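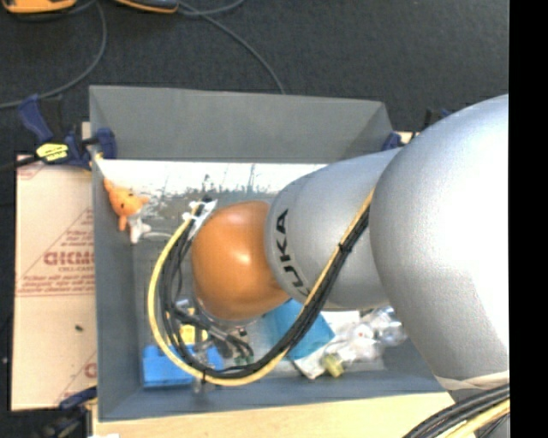 The KUKA arm over the gray picking bin at the Testden automation laboratory, with the plush toy in the far corner.

On a Thursday morning at Testden, Reece Pearce sits with his back to the robot he is operating. His attention is on a monitor and on the small hand controller resting against his knee. When he tilts his wrist, the arm behind him tilts its own. When he closes his thumb and forefinger, the gripper closes.

The exercise is called a demonstration, and Testden has been recording them since the laboratory opened its remote operation program. An operator guides the arm through a single pick from a bin of mixed goods. The system stores the operator's movements together with the camera images, and the resulting record becomes one lesson in a growing course of study for the machine. The current collection contains 1,709 such lessons.

Picking from a bin has been a concern of the automation industry for decades. Identical metal parts in a tray present a problem of geometry that can be solved with careful measurement. A mixed bin presents something less orderly. Soft toys fold when they are gripped. Clear packaging catches the light and confuses the cameras that must judge its distance. A flat item lying against the floor of the bin offers very little for the fingers to hold.

Glenys Mottram, who directs the program, regards the choice of objects as the most important decision her staff makes.

"We could fill the bin with blocks and report excellent results by the end of the month," she said. "Our partners do not ship blocks. They ship returned goods, opened packages and things with loose threads, and the robot has to be taught on what it will meet."

The principal partner is Flallmont, a distributor of household goods that handles its returns at a warehouse in Plullby. Items arrive there in every condition and must be sorted by hand before they can be resold, repaired or recycled. The company approached Testden after its own trial with a programmed picking cell was discontinued. The cell had performed well on boxed merchandise and poorly on nearly everything else.

Under the agreement between the two organizations, Flallmont supplies a changing selection of goods and Testden supplies the instruction. The first collection was made largely by hand guiding, in which the operator takes hold of the arm near the wrist and moves it directly. The method is easy to learn. A new operator can usually produce a usable recording on the first day, and the feel of the object passes back through the arm in a way that no screen can reproduce.

It also has drawbacks. The operator's hands and sleeves appear in the camera images, and a robot trained on those images may come to expect them. Large arms are tiring to move, even in a mode designed for the purpose. By the second hour, Mr. Pearce observed, the recordings tend to show a person who would like to sit down.

Remote control was introduced to address both difficulties. The operator works from a desk, sees only what the cameras see, and is therefore obliged to solve the task with the same information the robot will later have. Testden considers this the chief advantage of the arrangement. If a person cannot tell from the screen where a transparent package ends, the laboratory has learned that the camera placement needs attention, and no quantity of further demonstrations will correct it.

The desk software, known as Vũ, was written at the laboratory. It scales down the operator's movements as the gripper nears the bin, so that a broad motion of the hand becomes a small and careful one at the fingers. It also limits the speed at which the wrist may turn. The second feature was added at the request of the maintenance staff, who had grown weary of rerouting the cables that run along the outside of the arm.

New operators train for 9 days before their recordings are admitted to the collection. Much of that period is devoted to pace. Beginners often pause above an object while they decide how to approach it, and the pause is recorded along with everything else. A robot taught from such material will hesitate in the same places. Trainees are therefore asked to study the bin on the screen, settle on a plan, and begin recording only when they are prepared to carry it through.

Failed attempts are kept as well, under a separate heading. "A dropped item followed by a good recovery is worth a great deal to us," Mr. Pearce said. "For the first few weeks I was deleting them – I thought they made me look bad."

The laboratory now employs four operators, each assigned to short sessions with a rest between them. Before each session the objects are returned to the bin and stirred, and the clamps that hold it are checked. A bin that shifts slightly between recordings can spoil an afternoon's work.

In the most recent evaluation, the trained system was presented with 19 items that had not appeared in any demonstration. Testden has not released the results and expects to share them with Flallmont in August, before a decision is made on placing a second arm at the Plullby warehouse. Ms. Mottram declined to predict the outcome. She did say that the thin, flat goods remain the weakest category, and that the operators have been asked to concentrate on them for the remainder of the season.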